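Speaker notes: Dry goods on small shelves
Tegwen Probert, Sandis
Clurkbridge storage session, 20-minute slot plus questions

Slide 1. Title
Give name and firm. Mention that the handout has the measurements, so the audience need not copy them down. The talk covers packaged dry pasta on shallow shelving. Fresh pasta and bulk bins are out of scope. Refer bulk bin questions to the Beddoe session after lunch.

Slide 2. The problem
Dry pasta comes in two package families: long and short. Long shapes (spaghetti, linguine, fettuccine) are sold in narrow packages a little over ten inches in length. Short shapes come in boxes or pillow bags with a wider footprint and more height. Most cupboards store both in the same pile. The pile fails in two ways: long packages slide off the top, and short bags slump and push whatever is next to them.
Pause here. Ask for a show of hands: who stores spaghetti upright in a jar? Do not comment on the result.

Slide 3. Where the numbers come from
Trirkstead pantry survey, 2,690 households, paper form. Question 6 asked where long pasta was kept. Question 9 asked whether any package was open at the time. State the limits of the survey early: self-reported, single region, no visit to check. Results were collected in August and the form was not repeated.
If asked about response rate, it is in the handout appendix. Don't guess from the stage.

Slide 4. Shelf depth
Key point of the talk. A long package needs a shelf at least as deep as the package if it is to lie front to back. On a shallower shelf it has to lie sideways, where one package takes the width of several.
Walk through the drawing from left to right:
Sideways, one package per row, stacked. The bottom one is hard to get at.
Diagonal. Wastes both corners. Leave this up only briefly.
Front to back, single layer. Each package can be lifted without moving its neighbor.
Say "single layer" twice. People hear "front to back" and then stack them anyway.

Slide 5. Two-tier stands
A small freestanding stand adds a level without any drilling. Check three dimensions before buying: depth of the top, clear height under the top, and the spread of the feet. The last one is often missing from the store listing. Feet that stand wider than the top will catch on a cupboard frame.
Load is rarely a concern with pasta. It becomes one when canned tomatoes end up on the same stand. Recommend cans on the lower level only.

Slide 6. Baskets
Wire mesh baskets on a rail or side wall suit small, light items that get lost on a shelf: sachets, tubes, a marker for dating open packages. They are a poor place for long pasta, which sticks out over the rim and tips. Mesh has one practical advantage over solid bins, that contents can be checked from the side.
Skip this slide if past the halfway mark.

Slide 7. Front to back, single layer
Four long spaghetti packages fit side by side on the top of the white stand and use nearly its full width. Point out the slight angle on the yellow one at the end. That much is tolerable. Then point to the dark blue Barilla box down on the mat: tube shapes, so a short-shape box, and a different storage case from the four on the stand. Note the white mesh basket over the stand, and ask the audience how much clearance they would want for lifting a package out. 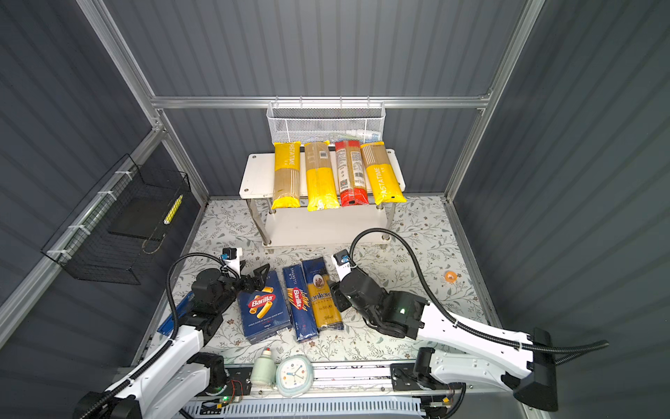

Slide 8. Labels and windows
Clear windows show the shape but seldom the cooking time. Turn the package so the name reads from the front edge of the shelf. Where the name runs along the length, lay that face up. Barcode position varies by brand and should be ignored when arranging.
Open packages: fold, clip, write the date on the clip end. Clip end goes to the front.

Slide 9. Order of work
Take everything out. Sort long from short. Measure the longest package. Set the stand, then place long packages on top. Short boxes go on edge beside the stand, with the cooking time visible. Bags go in last, between boxes, so they have something to lean on.

Slide 10. Questions
Likely ones: jars (fine, but the cooking time is lost unless it is cut out and kept), moths (separate handout, back table), lasagna sheets (treat as short, store on edge). Contact details stay on screen until the next speaker is ready.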